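Search this notebook
Type and press enter

3 min read

Friday, 9:40

Picked up the incident desk log where I left it. The job this week is still the duplicate reports in the kidnapping and missing persons feed. The wire copy comes in, the aggregators rewrite it, and we end up storing the same case several times under different place names.

Pulled all of April. 2,436 items in, 775 of them tagged as abduction by the old rule. Read through the first 300 by hand. Most of the bad ones fall into one of these:

- the same police statement with the day changed ("Friday" in one, "yesterday" in the next)
- one victim reported by nationality in one item and by job in the other
- a release reported as a new kidnapping, where the headline keeps the old verb

The third kind worries me most. If a release goes in as a new case, the monthly figure goes up at the point where it should stay flat. Found one in the Nanden road file that had been sitting there as two open cases. Merged them and left a note in the record with both source lines.

Tried matching on district plus a three-day window. Too loose for the capital, where two separate cases can easily fall in the same district on the same day. Too tight for the rural items, where word takes a week to come out. Set the window by region and reran.
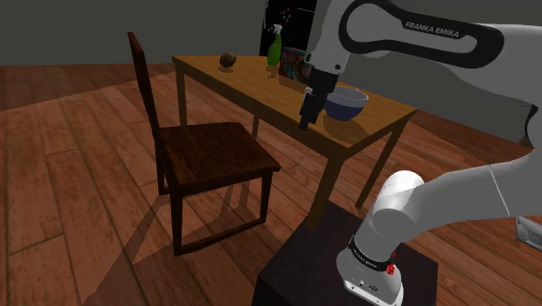 Kyrylo Pavliuk wrote in the margin of the shared copy that a window by region will still merge bus hijackings with single abductions, and that the number of people taken should have to agree before anything gets merged. He would sooner carry a few duplicates than lose a real case.

Fair point. Added the head count as a second condition. Where one report gives a number and the other says "several," the pair goes to manual review. That puts more on the reading pile, but I can live with it.

11:15

Rerun finished. 498 distinct cases left from the tagged set. The Lindqvist list for the same month is lower, but they only take cases with a named official source, so the two were never going to line up. Wrote that down on the comparison sheet so it doesn't get asked again.

Ransom amounts are a mess. Half are in dollars, half in local currency, and some items drop the currency altogether. Left the field blank where it isn't stated. Please don't fill these in from context.

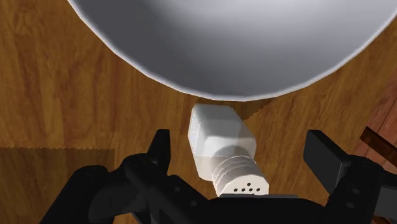
Spelling of place names is next. Sindwood uses the French forms and our older records use whatever the agency had that day. I'd like one table with all variants and a single preferred form, kept in the same folder as the rules file. Started it, got through the northern districts.

14:30

Checked a small batch of the merged records against the original wire copy. Two wrong merges, both from the same weekend, both cases where a family gave one account and the police another. Split them again. The rule has no way to handle disputed facts, so I added a "conflicting accounts" flag and we'll set it by hand.

To do:
- finish place name table
- ask Flindness whether their feed marks corrections, and how
- go back over March with the new window
- old tag rule: retire it or keep it for comparison?

Notebook pages are for internal use. Questions to the incident desk. © Incident desk notebook. Back to top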